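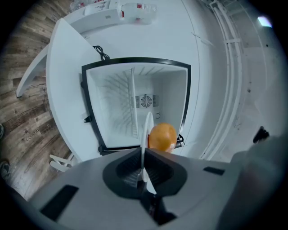

Naranja sujeta junto a la pieza blanca.

Diario de estudio, 2019-09-07

Sesión de mañana con el clarinete en si bemol y las bases del cuaderno de Gristgate. Caña usada, la misma de la semana pasada. Boquilla sin cambios. Calentamiento con notas largas en el registro grave, paso al clarín por duodécimas y escalas cromáticas ligadas. El si natural sobre el pentagrama sigue saliendo con un golpe de aire previo; anotado, sin tratar hoy.

Primera pieza, la balada en fa escrito. El cuaderno indica negra = 76 y la base lo cumple en la exposición, pero en el puente hay un ritardando que la parte de solista no recoge. La grabación cede antes de la cadencia y vuelve a tempo en la anacrusa. Marcado a lápiz en la particella, con una flecha sobre la última corchea. La respiración impresa cae justo ahí y no sirve: corta la frase y hace llegar tarde. La he trasladado a la coma anterior.

Afinación. La base suena 16 cents alta respecto al afinador, medida sobre la tónica tenida del final, donde solo quedan las cuerdas. Con el barrilete cerrado del todo no llego, y apretar la embocadura estropea el timbre de la garganta. Corregido en el reproductor Trulix con el ajuste fino de tono, sin tocar la velocidad. Hay un pequeño artefacto en los platos, audible con auriculares y despreciable por altavoz. El archivo corregido queda guardado aparte; el original se conserva.

El disco trae 2 versiones por pieza, una con solista y otra sin él. En la balada están alineadas. En el número rápido la versión sin solista tiene la claqueta más corta, de modo que no se puede saltar de una a otra por marca de tiempo. He puesto las marcas a mano.

Segunda pieza, el número rápido del segundo acto. Los 16 compases de la sección central en bucle, primero sin base y con metrónomo, luego con la base ralentizada. El pasaje cruza el cambio de registro tres veces. Con el la de garganta y la mano derecha puesta de antemano el cruce sale limpio; si la levanto, no. Digitación alternativa para el fa sostenido: la horquilla en el descenso, la normal en el ascenso. La subida de tempo se deja para cuando la articulación sea regular. Hoy las semicorcheas picadas tienden a agruparse de dos en dos.

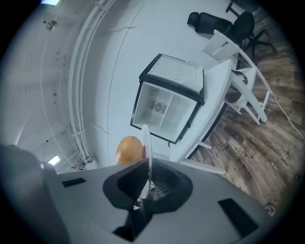 ¿Se puede tocar con clarinete una parte editada para flauta sobre la misma base?

Hay que transportarla un tono hacia arriba, porque la flauta lee en do y el clarinete en si bemol suena un tono más bajo de lo escrito. Además conviene revisar el registro, ya que las notas más agudas de la flauta pueden obligar a bajar una octava.

Comparación de ediciones. La reducción de Mesten, referencia 522, da el mismo número con una introducción más larga y la modulación final escrita. En Gristgate la modulación se suprime y se repite el estribillo en el tono inicial. La de Mesten es más fiel a lo que recuerdo de la función, aunque lleva la melodía a una octava cómoda y pierde el clímax. La de Gristgate mantiene la octava. Para el concierto de alumnos usaré Gristgate, con el final tal cual, sin injertos. Ya probé en mayo a pegar dos bases de ediciones distintas y el cambio de sala en la reverberación se notaba demasiado.

Erratas detectadas en Gristgate hasta ahora: falta un becuadro de precaución en el segundo sistema de la balada; en el número rápido, una ligadura de expresión se lee como de prolongación tras el salto de página; el regulador del final aparece en el piano y no en el clarinete.

Equipo. El altavoz Jenkins colocado a la altura del atril y detrás de mí tapa menos que delante. Delante toco más fuerte de lo escrito y en la grabación de control no queda ningún piano por debajo de mezzoforte. Volumen de la base: el mínimo con el que todavía oigo el contrabajo. Si desaparece el contrabajo, adelanto.

Escucha de control al terminar. Balada aceptable hasta el puente; la nota tenida posterior cae de afinación al hacer diminuendo. Número rápido, ataque irregular en el bucle y buen final. Pendiente: caña nueva, notas tenidas en diminuendo con afinador y la última página de la balada de memoria.

Última actualización: la misma noche, corregida la referencia de Mesten

Compartido 2 veces · 3 comentarios

clarinete_bajo: La misma base me suena alta también a mí. Pensaba que era mi equipo.

Anónimo: En mi ejemplar el becuadro del segundo sistema sí está. Puede ser otra tirada.

atril_plegable: ¿El ajuste fino de Trulix se guarda por pista o para todo el disco? En la mía se pierde al cerrar.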